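Organización de superficies de trabajo en aulas compartidas: criterios para mesas de uso rotativo
Informe final de proyecto — Asignatura de Diseño de Espacios Interiores
Entrega: 11 de mayo de 2023

1. Objeto

El trabajo estudia el mobiliario de las aulas compartidas del edificio Cerkutar, en las que una misma mesa pasa por varios grupos a lo largo del día. Se pretende fijar un criterio de despeje que permita entregar la superficie al grupo siguiente sin tareas añadidas. Quedan fuera del alcance la iluminación y la acústica.

2. Antecedentes

El inventario de partida, cedido por la oficina de espacios en agosto, recoge 312 puestos repartidos en 14 aulas. Las fichas indican modelo y año de compra, pero no el estado de los cantos ni el de los apoyos, datos que hubo que tomar en sala. Dos de las aulas cambiaron de mobiliario durante el curso y se excluyeron del análisis.

3. Método

Se clasificaron los objetos que permanecen sobre las mesas al final de cada turno en cuatro clases: papel, material de escritura, envases de bebida y cables. La anotación se hizo en una plantilla Pultance, una hoja por aula y turno. No se retiró ningún objeto antes de anotarlo.

El fondo útil se midió desde el canto delantero hasta la pared o el panel trasero. En los tableros de canto curvo se tomó el valor del punto más desfavorable. El mínimo adoptado es de 800 mm.

4. Resultados

Los envases de bebida son la clase más persistente. El papel se recoge casi siempre con el resto del material; la botella se deja, por lo general cerca de un extremo del tablero, donde estorba menos al usuario que se va y más al que llega. En las aulas con suelo de madera el efecto es más molesto, pues cualquier derrame obliga a limpiar también el pavimento.

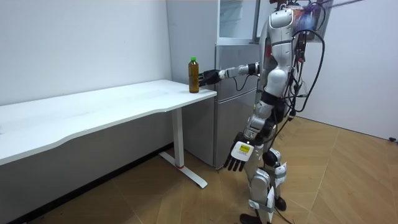 Los tableros blancos largos facilitan la revisión visual: un envase con líquido oscuro o tapón de color se detecta desde la puerta. En los de acabado gris, procedentes del lote Skudeo, la revisión exige recorrer la sala.

5. Propuesta

Se propone reservar una balda junto a la salida para envases — fuera del tablero y a la vista — y dejar la mesa sin ningún objeto fijo. La balda Pesonen del almacén cumple las medidas, aunque habría que cambiar las escuadras.

6. Limitaciones

La toma de datos cubre un solo cuatrimestre. No se registró el turno de tarde en el aula 4 por obras en el pasillo. Las plantillas completas figuran en el anexo B.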